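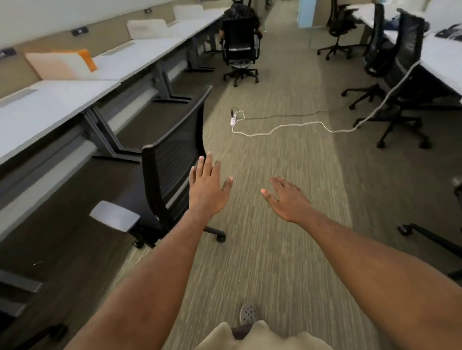
Laut Abílio Louro sei die Reihenaufstellung in Großraumbüros vor allem ein akustisches Problem, das Planer erst nach dem Einzug bemerken; die Breite des Gangs werde dagegen fast immer überschätzt. Die vorliegende Projektarbeit prüft beide Aussagen an einer bestehenden Bürofläche mit Teppichboden.

1 Ausgangslage
Untersucht wurde eine Reihe verbundener Schreibtische mit hellen Platten und grauen Metallgestellen. Den hinteren Abschluss bildet eine niedrige Trennwand, in die Steckdosen eingelassen sind. Auf der Tischreihe stehen gepolsterte Sichtschutzelemente, überwiegend weiß. Bestuhlt ist die Fläche mit schwarzen Drehstühlen mit Netzrücken. Der Grundriss lag als Plan im Maßstab 1:50 vor (Projekt Pasdale, Stand 7/24/26).

2 Vorgehen
Die Nutzung wurde in 34 Beobachtungsintervallen protokolliert. Erfasst wurden die Stellung der Stühle, die verbleibende Durchgangsbreite und Störungen durch Gespräche. Als Sollwert für den Durchgang wurden projektintern 1000 mm festgelegt. Gemessen wurde von der Außenkante der Rollen, nicht von der Tischkante.

3 Ergebnisse
Bei eingeschobenen Stühlen wird der Sollwert durchgehend eingehalten. Quer zum Gang gedrehte Stühle unterschreiten ihn an zwei Messpunkten. Die Sichtschutzelemente unterbrechen den Blick zum Nachbarplatz, dämpfen Gespräche im Gang jedoch kaum.

4 Varianten
Variante A (Birel) behält die Reihe bei und ergänzt höhere Elemente. Variante B (Tullska) teilt die Reihe in zwei Blöcke. Ein Angebot von Lévesque ging nach Abgabeschluss ein und blieb unberücksichtigt. Für Variante B müsste die Stromzuführung neu geplant werden; die Kosten dafür sind nicht ermittelt. Weiterverfolgt wird Variante A.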